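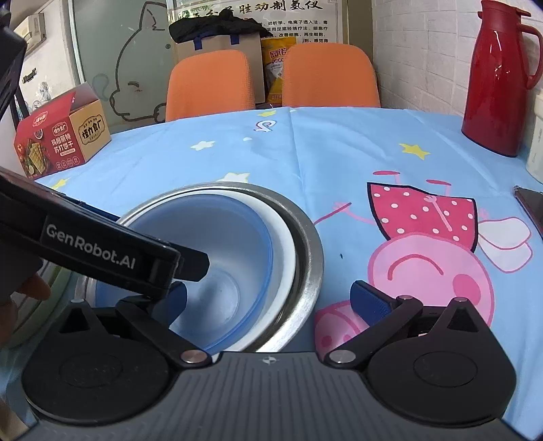
"How long is the crossing to Plorkden?"

"Forty minutes, if the tide's with us," said the man in the ticket hut.

2020-09-12
By Trinity Lindgren

Dolores bought a single and put the change in her coat. She had the key to her aunt's house in the same pocket, on a loop of string with a paper tag. The tag said 46, which was the number of the house, in her aunt's square capitals.

On the boat she sat inside by the heater. A man across from her was eating a boiled egg.

"Visiting?" he asked.

"Selling a house."

"Whose?"

"Dwayne Achterberg's, it was. Then my aunt's."

He nodded and folded the shell into his handkerchief. He had bought a wardrobe from Dwayne once, he said, and it had taken four of them to get it up the hill. It was still in his hall. They had never managed the stairs.

The house was colder than the street. Somebody had stopped the post in April and turned the water off. Dolores found the stopcock under the sink, opened it, and stood listening to the pipes knock. Then she filled the kettle.

The agent rang at two. He had a couple who could come tomorrow, early, before the first boat back.

She looked at the coats on their hooks, and at the boots under them.

"Not tomorrow," she said. "Try me next week."

She took her own coat off and hung it up with the rest.

Recent stories
The Plismont Road
Kourosh Mends a Gate
Room 715
Two Letters from Trekdale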